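Call for participants: Fruit and Daily Meals study, Trerside and Lotville

Pretel is looking for adults living in Trerside, Lotville and the villages between them to take part in a study of how people buy, store and eat fresh fruit at home. The study starts in April and is open to people who eat a lot of fruit, people who eat very little and everyone in between. You do not need to change your diet to take part.

What the study is for

Most of what is known about fruit eating comes from shop sales. Sales figures show what leaves the shop. They say little about what happens in the kitchen, how long an apple stays in the bowl, or why one person in a household eats all the oranges and another eats none. We want to find out more about these ordinary habits from the people who have them.

An earlier postal survey brought in 2,931 completed forms from the two towns. The answers raised questions that a form could not settle. Many people wrote that they meant to eat more fruit than they did, and many said that fruit went off before they got to it. A good number of respondents added notes in the margins about where they keep their fruit, and these notes were often more useful than the ticked boxes. The new study follows up on them.

Who can take part

You can apply if you:
– are 18 or over
– live in Trerside, Lotville or a village on the bus route between them
– do at least part of the food shopping for your household
– can keep a short written diary, on paper or online
– can attend 2 group meetings in person

You can live alone, with family or in a shared house. Only one person from each household can join as a diary keeper, but the others may be mentioned in the diary if they agree to it.

We are sorry that we cannot take people who are following a diet set by a hospital or clinic, or anyone who works in the growing, packing or selling of fresh fruit. If you have a food allergy you are still welcome. Please put it on the form so that we can plan the meetings around it.

What you will be asked to do

The study lasts 4 weeks. During that time you will fill in a diary each evening. It asks which fruit came into the house, what was eaten, by whom and at what time of day, and what was thrown away. Most entries take a few minutes. On some evenings there will be nothing to write, and a line saying so is enough.

You will also keep your till receipts for fresh food and put them in the envelope provided. If you shop online, a printed or forwarded order is fine. Fruit that comes from a garden, an allotment or a neighbour should go in the diary as well, with a note of where it came from.

The first group meeting takes place before the diary weeks begin. We explain the diary, hand out the materials and do a short sorting exercise in which people put different kinds of fruit in order of how often they buy them. The second meeting is held after the diaries have been collected. It is a discussion in small groups about storage, price, taste and habit. Tea and coffee are provided at both.

The diary covers all fresh fruit, from the everyday kinds such as apples and oranges to soft and stone fruit, melons, grapes and anything else you bring home. Tinned, dried and frozen fruit has a separate page at the back.

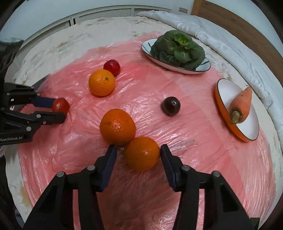
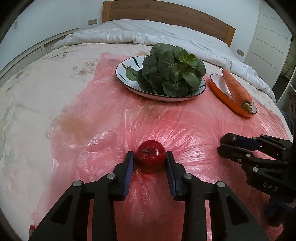
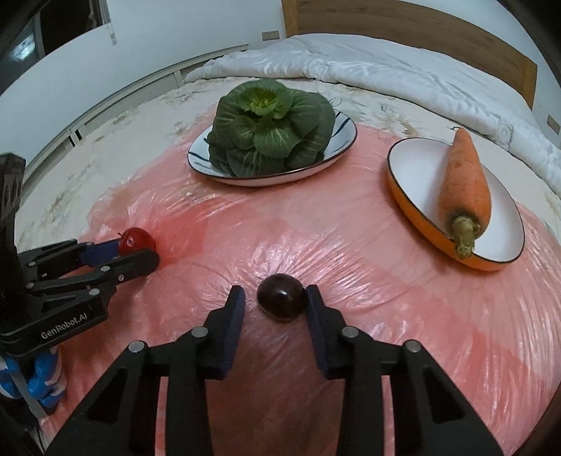 An apple and oranges in the first picture, a red apple in the second; small fruits of every kind count as one entry each.

A few points on filling in the diary. If you eat half an apple and leave the rest, write down half. If you cut up fruit for other people, list the whole fruit and say how many people shared it. Juice pressed at home counts, juice from a carton does not. If you are not sure what a fruit is called, describe it in your own words. We would rather have an odd description than a blank line.

Please do not tidy up your entries. If a bag of oranges sat in the hall until it had to be thrown out, we would like to know that. The diaries are not marked and you will not be told that you eat too much of one thing or too little of another.

Where and when

Meetings are held at Tse House in Trerside, in the ground floor meeting room. There is step-free access from the car park side and an accessible toilet on the same floor. The bus from Lotville stops at the end of the road.

Each meeting is offered in the daytime and in the evening. You can say on the form which suits you better, and you do not have to pick the same time for both. Children may come along to the daytime meetings, but there is no childcare, so please bring something to keep them busy.

If you miss the first meeting we cannot keep your place, as the diary materials are handed out there. If you miss the second, please telephone and we will try to arrange a short conversation instead.

Payment and expenses

Participants who complete the diary and attend both meetings receive a shopping voucher, sent by post after the second meeting. Bus fares are paid back on the day if you bring your ticket. Parking at Tse House is free for participants.

You can leave the study at any point without giving a reason. If you leave after the diary weeks have started, you will receive part of the voucher for the time you have put in.

We do not pay for the fruit. The study is about what you would buy anyway, and paying for it would change that.

Your information

Your name and address are kept apart from your diary. Each diary carries a number, and only the study office can match the number to a person. Receipts are copied with any card details covered and the originals are destroyed. Nothing you write will be published with your name or in a way that lets a neighbour recognise you.

Short quotations from diaries and discussions may be used in the final report. You can tick a box on the consent form if you would prefer not to be quoted, and this does not affect your place or your voucher.

The report will be free to read. Participants can ask for a printed copy at the second meeting.

How to apply

Application forms can be filled in on the Pretel website or collected on paper from the front desk at Tse House. The form asks for your contact details, the number of people in your household, who does the shopping and how often you usually buy fresh fruit. There is one open question at the end, where you can tell us anything you think we should know about fruit in your home. Please keep this under 500 words.

Forms must reach us by December 10, 2025. Late forms will go on a reserve list – we do use it, as some people always have to drop out before the start.

We choose participants so that there is a mix of ages, household sizes and shopping habits from both towns. Places are not given on a first come, first served basis, so there is no advantage in applying on the first day. Everyone who applies will get an answer, by email or by letter if you have no email address.

People who took part in the earlier postal survey may apply again. Please say so on the form.

Questions

The study is run by Els Wuyts. Questions about the diary, the meetings or access to the building can be sent to her through the contact page on the Pretel website, or left in writing at the front desk. If you would like to be called back, give a telephone number and a time of day that suits you.

Large print forms are available on request. If you need an interpreter for the meetings, tell us which language when you apply.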